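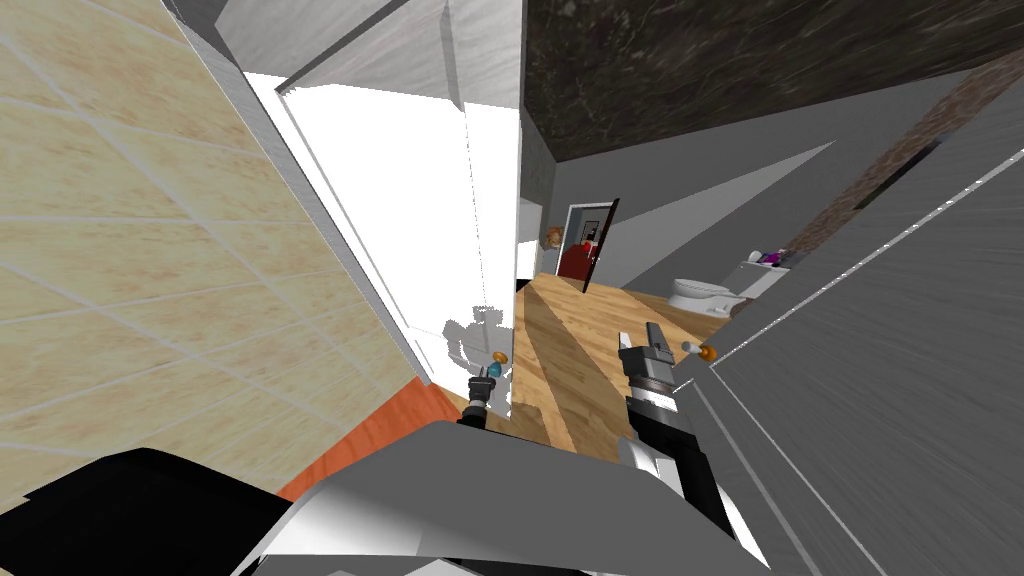

Workshop Updates | Simulation

Pudden, the two-armed robot under construction at the Plilteck shared workshop, is now being tested in a simulated bathroom. 1/4

The passage model includes a tiled wall, a white door panel and a plank floor leading to the toilet. Both grippers are modeled. 2/4

Nneka Okafor maintains the room files. Ľubomír Matoušek is responsible for the wrist assembly, revised in February. The arm controller has logged 131 simulated runs. 3/4

Members wishing to review the door clearance settings should write to the workshop desk by 22 September. 4/4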